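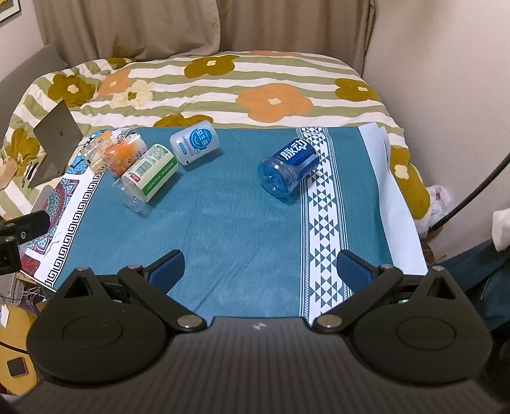
Teal cloth, drinks bottles, laptop on its stand. So, my bed in October.

Home | About | Small Rooms | Archive

I don't have a desk. I had one, in the flat on Tarkside, and it was lovely and I piled laundry on it for 2 years, so when I moved I left it behind and figured I'd manage. And I do, mostly! The bed is the desk now. The laptop goes on the left on its gray stand, the teal cloth goes over everything (it's the one with the white woven band, triangles and diamonds all the way down), and whatever I'm drinking or meaning to put away ends up in the middle.

The white cloth with the paisley corner is the one I sleep with, so the teal one is there to take the crumbs. It gets shaken out the window every night around eleven. Sorry, downstairs.

Bottles are my weakness. There's the blue 脉动 one lying on its side, a white one up behind it, and a clear one with a green and white label, and I keep telling myself I'll take them to the kitchen on my next trip. I've made six trips today. I came back with crackers.

Next job is a tray with a lip. I saw one at Honton for 30 and put it back, and I've been thinking about it ever since.

14 shares | 2 comments

Ginette Charpentier: Get the tray!! Mine lives on the bed full time.

zullov_reader: what's the teal cloth, is it a tablecloth?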